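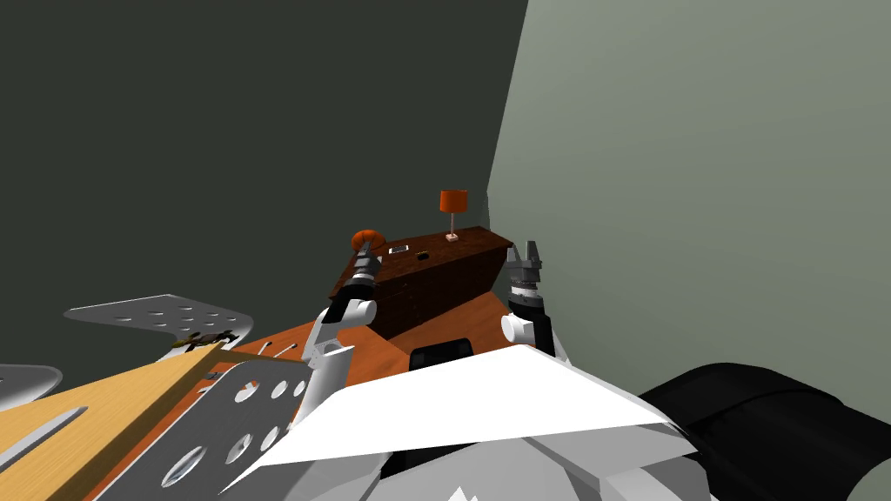
Olitov grasp fault

The Olitov grasp fault was a software error in Flanell, a household robot simulator developed at Galstead. It caused the simulated gripper to report a successful grasp before its fingers had touched anything. The robot, suitably encouraged, would then carry nothing across the room and set it down with great care.

Background

Flanell was used to rehearse tidying tasks in furnished virtual rooms. Its grasp check, a module named Olitov, measured the distance between an object's centre and the palm. Contact force was also recorded, in a log file few people opened.

Discovery

The fault came to light in May, during a review of 2,000 trial runs. Of these, 531 had been scored as successes although the object never left its starting place. The robot's published tidiness rating was, for a time, the envy of its neighbours.

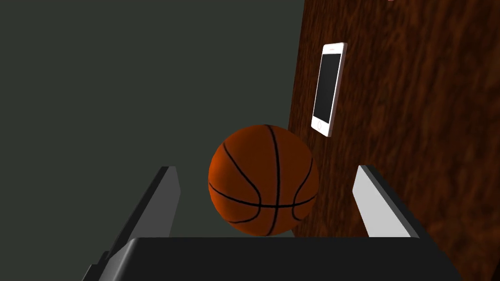

Basketball between the open fingers of the simulated gripper.

Correction

A revised check, Seol, required pressure on both fingers for 42 consecutive time steps. Reported success fell to roughly 72 per cent, a figure greeted with little enthusiasm. Earlier results were withdrawn on August 21, 2026. No physical robot had been running the faulty module.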